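Re: [teleop-sim] Gear task, driving the arm by remote
From: Iñaki Segura
Date: 12/11/2025

Hi all,

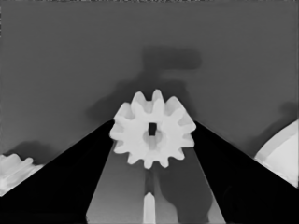 I've been back on the gear job in the simulator this week, driving the arm by hand controller, and I've got 376 demos saved now. Getting hold of the gear is easy enough. Lining the hole up with the peg is what eats my time (and my wrist!).

On the Benavides list someone wrote:

> Do you keep the slow, wobbly attempts or throw them
> out? We binned ours and the trained arm had no idea
> what to do once it was a bit off the peg. Also, how
> long do you let a run go on?

I keep the wobbly ones — as long as the gear ends up seated. If I miss, back off and try again, that goes in as well, and I'd love more of those. Runs are capped at 30 seconds, though I'm roughly halfway to talking myself into a longer cap for new drivers.

Two things I'd like help with. Has anyone got Skenarero to replay a run at a different control rate without the fingers drifting? Mine slip a little every time. And does anybody shuffle the peg's starting spot between demos, or do you do a batch and then move it? I've been doing batches of 30 and I'm starting to think that's daft.

Cheers,
Iñaki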